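Warum Knabbergebäck knusprig bleibt
Wissen für Kinder: Lebensmittel und ihre Verpackung
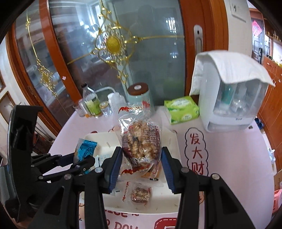 Was ist Krokant?
Krokant besteht aus Zucker und Nüssen. Der Zucker wird erhitzt, bis er schmilzt und sich goldbraun färbt. Dann mischt man Nüsse oder gepuffte Getreidekörner unter. Beim Abkühlen wird die Masse fest und lässt sich in Stücke brechen.

Was bedeutet „gepufft“?
In jedem Getreidekorn steckt etwas Wasser. Wird das Korn unter Druck stark erhitzt und der Druck plötzlich weggenommen, verdampft das Wasser schlagartig. Der Dampf bläht das Korn auf. Im Inneren entstehen viele kleine Hohlräume mit dünnen Wänden. Beim Kauen zerbrechen diese Wände nacheinander. Das hört man als Knuspern.

Warum wird Gebäck weich?
Luft enthält immer Wasserdampf, auch wenn man ihn nicht sieht. Zucker zieht dieses Wasser an. Fachleute nennen diese Eigenschaft hygroskopisch. Nimmt Krokant Wasser auf, wird zuerst die Oberfläche klebrig. Gepuffte Körner werden zäh – ihre Wände biegen sich, statt zu brechen.

Was leistet die Folie?
Eine Verpackung soll drei Stoffe fernhalten: Wasserdampf, Sauerstoff und Staub. Sauerstoff verändert das Fett in den Nüssen, sie schmecken dann ranzig. Durchsichtige Kunststofffolie lässt Licht hinein, und auch Licht beschleunigt diesen Vorgang. Folien mit einer dünnen Metallschicht halten Licht und Sauerstoff besser ab. Kleine Stücke werden oft einzeln eingewickelt. So bleibt der Rest geschützt, wenn man eines davon isst.

Versuch: Knuspertest
Du brauchst 3 gepuffte Reiswaffeln, eine gut schließende Dose und zwei Teller.
1. Lege eine Waffel in die Dose und schließe den Deckel.
2. Lege die zweite Waffel offen auf einen Teller in der Küche.
3. Lege die dritte auf einen Teller im Badezimmer.
4. Warte bis zum nächsten Tag und brich jede Waffel durch. Notiere, wie laut es knackt.
Die Waffeln aus dem Versuch werden danach nicht mehr gegessen.

Wörter zum Merken
hygroskopisch: zieht Wasser aus der Luft an
ranzig: Geschmack von verdorbenem Fett

Stand: Oktober 2022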